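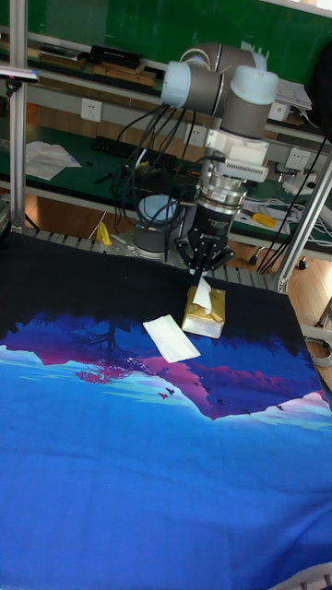
Tissues deserve a place in every gripper comparison

I love a good spec sheet as much as anyone, and I have lost whole evenings to payload charts. But if you want to know whether you will get on with a gripper, give it a packet of tissues. I mean it! At Sandmont we had a Vidunano and an Adams on trial, both two-finger parallel types, and the metal blocks we started with taught us next to nothing. Both picked up every block. We could have gone on to 1000 of them and learned only that blocks are easy.

Tissue is a different world. It has no stiff edge to close on, it folds away when you touch it, and it is joined by friction to a packet that weighs very little itself. Come in a touch too low and you are squeezing the wrapper. Close too high and you get air. Pull quickly and the packet wants to come along for the ride — which is a lovely problem, because now the path of the arm matters as much as the fingers do.
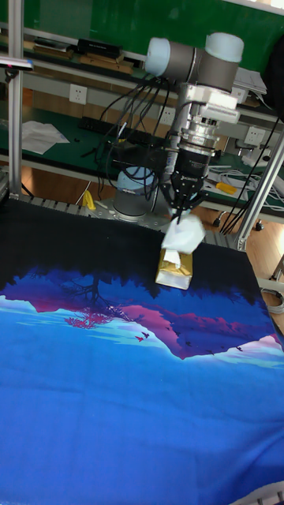

I'm especially fond of the way a packet changes as you work through it. The next tissue never stands up quite like the last, so a grasp height you tuned at breakfast may be useless by 4 in the afternoon. A fixed program has nowhere to hide. We ran 115 pulls with each gripper, using the same Plistix controller and the same speeds, and I came away with a far better feel for the pair than any table of forces had given me. The Vidunano closed more gently, the Adams came to rest more exactly, and I changed my mind over which I preferred at least twice.

People tell me this is a toy task, and that real customers move boxes. Some do. Plenty of others handle cloth, film, bags and paper, and they are the ones who ring up disappointed after buying on payload alone. I would happily see a soft, thin, awkward item in every trial, with the misses written up next to the catches. We're trying bread bags in October, and I can't wait.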